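Home Textiles and Care, Unit 4 handout: folding and storing soft knits
Fernside evening course, notes by Zlata Holovko
March 23, 2025

Hi everyone! I promised to write up what we covered on knits, and I've tucked in a few things I forgot to say out loud. Bring this with you in April, we'll need it for the drawer unit.

Start with the table. You don't need a big one. I like a small one you can reach right across, with a hard, smooth top, so the cloth slides when you want it to. Wipe it first! Fuzzy knits pick up every crumb. Then put the basket close to your edge, because if you have to stretch for it you'll grab one corner and drag, and dragging is how a nice square sweater turns into a long sad one. 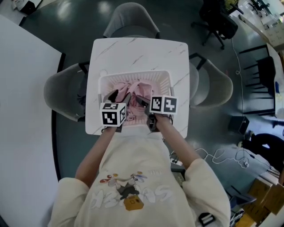

Fig. 1. Pink cloth in the mesh basket, gripped on both sides.

Two holds, well apart, and then lift. That's most of the lesson, really. With one hold all the weight hangs from one spot, and a wet knit is much heavier than you'd think. If the item is balled up, don't hunt for the sleeves while it's in the basket. Get the whole lump out onto the table and open it there, where there's room.

About baskets: I'm fond of the kind with holes in the sides. Air gets in, and you can see what's in there without digging (I have the Juleo one at home, 28 liters, and it's plenty for me). Solid bins are fine for dry things. For anything still a little damp I'd skip them.

Now the fold itself. Lay the piece face down and smooth it from the middle outward with flat hands, no tugging. Bring one side in to the center, lay the sleeve back down along itself, then do the other side. Fold up from the hem, once for a shelf, twice for a drawer. Check the shoulders before the last fold! A crease set there will show all day.

Please don't hang heavy knits. I know, I know, closets are full of hangers. But the shoulders stretch, and steaming only helps so much. If you really must, fold the sweater in half lengthwise and drape it over the bar with a towel under it.

A word on fuzz. Pink and other pale colors show pilling less than black does, but it's there. Use a sweater comb with the piece lying flat, short strokes, one direction. The little Staleck comb I passed out is gentle enough for most things, though I'd keep it off anything loose or loopy.

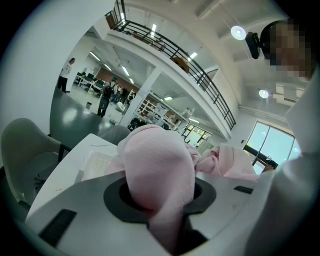
Uliana Pasichnyk: I tried the flat fold on my wool cardigans and they do sit better, but mine slide off each other on the shelf. I ended up rolling the thin ones and keeping them in a shoebox, is that bad for them?

Rolling is fine for thin knits, Uliana, as long as you roll loosely and don't pack the box tight. Thick ones I'd still stack, heaviest at the bottom, with a sheet of tissue between if they're slippery.

For next time: read the Savchuk chapter on fibers, page 246, and bring one knit from home that's lost its shape.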